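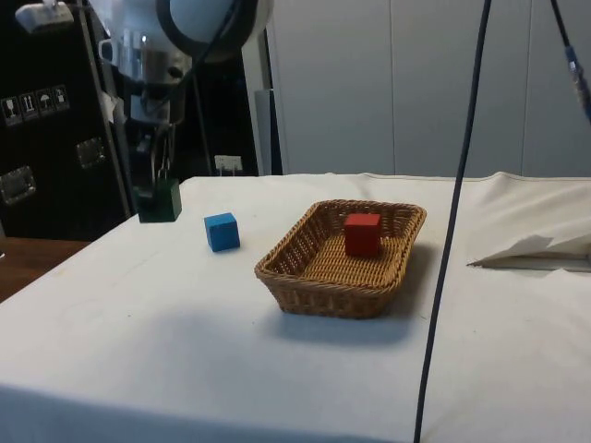 Figure 3. Wicker basket on the white cloth, with the red cube inside, the blue cube on the cloth and the green cube held above it.

Home and Objects | Research Notes
Reading time: 6 min

3. The basket, the cloth and the cubes

3.1 Choice of the container

In the earlier part of our work we used a plastic tray with straight walls. The tray was easy to clean, but our participants did not regard it as a thing for tidying. They spoke of it as "the tray from the office" and they put objects beside it as often as into it. For the present study we changed to a shallow rectangular basket of wicker, of the kind that stands on a shelf in many homes and keeps keys, letters or bread. Its rim is flared and a little thicker than the walls, and the weave of the floor can be seen clearly when the basket is nearly empty (Figure 3).

We compared this basket with two others bought in the Feltcombe market. The first was round and deep, and a cube lying at its bottom was hidden from a person who sat at the table. The second had a handle, and several participants lifted the whole basket and carried it to the objects. This is a reasonable way to tidy, but it made the sessions difficult to compare. With the shallow basket both problems became smaller. A cube in it remains visible from a seat, and the low wall still gives a clear difference between inside and outside.

3.2 The table covering

A white cloth covers the table and hangs over the front edge. We considered a bare table first, and Chaiwat Ratanaporn, who prepared the room at Inskip, carried out 13 sessions in this way. The cubes made a loud sound on the bare surface, and participants told us afterwards that they became too careful with their hands. The cloth makes the placing softer. It also brings its own difficulty, which is that it does not stay flat. Faint creases remain after ironing, and a fold can rise near the back edge when somebody pulls at the side. We did not fasten the cloth with tape. A tablecloth at home is also not fastened, and we wanted that small folds be treated as a normal part of the surface.

The light on the cloth is not equal. In Figure 3 the back is brighter and the part near the front edge is more grey, and the basket gives a soft shadow toward the front right. We mention this for readers who wish to repeat the arrangement, as a white covering shows such differences more strongly than the brown covering used in the Rundwood sessions.

3.3 The objects to be tidied

The objects are small cubes in plain colors: red, blue and dark green. Plain cubes have no front and no correct way up, so a participant has to decide only where the cube should be. In pilot sessions we used household items, among them spoons, corks and a small candle, and there the discussion moved quickly to which items belong together. That question is interesting, but it is treated in Section 5.

Figure 3 is a useful illustration of what we call the divided state. One cube lies in the basket, one rests on the cloth, and one is in the air over the left part of the table. When we asked participants to describe a divided state in their own words, 9 of them called the table "not started" and 6 called it "half done". Those who answered "not started" looked mainly at the blue cube and its free place on the cloth. The others took the red cube in the basket as their point of departure. We have no full explanation for this difference.

3.4 Items outside the task

Near the right edge of the table in Figure 3 there is a crumpled white piece, paper or fabric, with a folded corner. Items of this type were not mentioned in the instruction, which said only "please tidy the cubes". In the sessions of August we noted for each participant whether a white item on the table was moved, and if so, where it was put. Most left it in its position. A few smoothed it with the palm and returned it, and one participant asked for a waste bin. We think that the similar color of item and cloth plays a role here, and a second series with a colored napkin, taken from the Drirno table set, is planned.

The coding scheme for all 49 sessions is given in Appendix B.

Related items
- How deep should a bread basket be? Notes from Feltcombe
- Tablecloths and the sound of small objects
- What people leave on the table after tidying
- The Rundwood sessions: brown covering, evening light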